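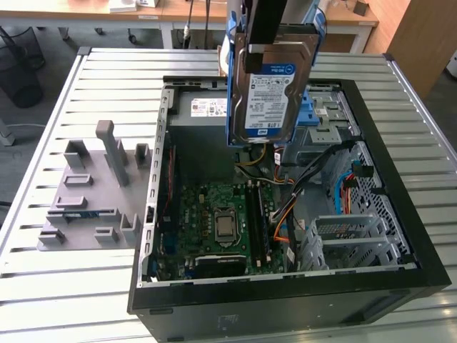
Manríquez workshop, back bench. Sunday, 4 p.m.

Third of the black towers from the Fidgate batch. Case on its side, panel off. Wenceslao wants the drives listed apart from the machines this time, so I'm writing this one up properly.

Drive is a 3.5-inch WD in a blue caddy. Logged as drive 12. The rails on these caddies get brittle and Fuad snapped one on the last batch, so spread them a little at the front and don't twist. We have no spares in blue.

CPU still in its socket with the bracket closed, no cooler on it. Noemí has the coolers in the box marked Redodon. Leave the processors where they are until the paste arrives. The socket pins are easier to protect with the chip in place. 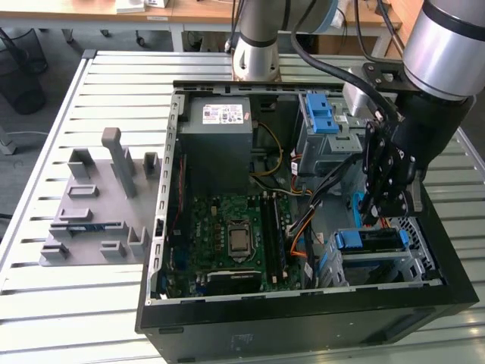 Cables are the slow part of this model. The orange one runs across the middle right of the case with several black ones, and it wants to lie over the path to the drive cage. I lost some 20 minutes on the first tower pulling the bundle back and having it spring forward again. Push it toward the board first and see to the drive after. A Velcro strip would do, and Rocío says there is a roll in the Plindine drawer. I looked and found zip ties.

Power supply stays in. Read the label before anything gets plugged in, because the second tower in this batch had a different supply from the first and I had already written it down as the same.

Expansion card at the bottom of the board: leave it. Leobardo will decide if those are worth testing. My guess is no.

Still to do:

- Wipe the socket brackets with a dry cloth only.
- Check that the blue latches on the upper cage close all the way. One on tower 1 was stiff.

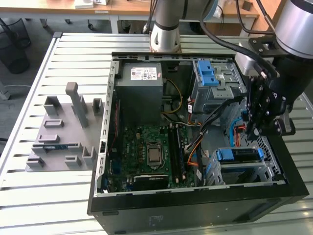
- Run the memory test overnight, 80 percent fan, and write the result on the tag, not on the case.
- Ask Fuad where the screws for the lower bay went. I have 19 in the dish and can't match them to a tower.
- Order paste.

Back to top
Manríquez workshop notes. Corrections to Noemí Medrano.
This site uses cookies to remember your settings. Accept | Decline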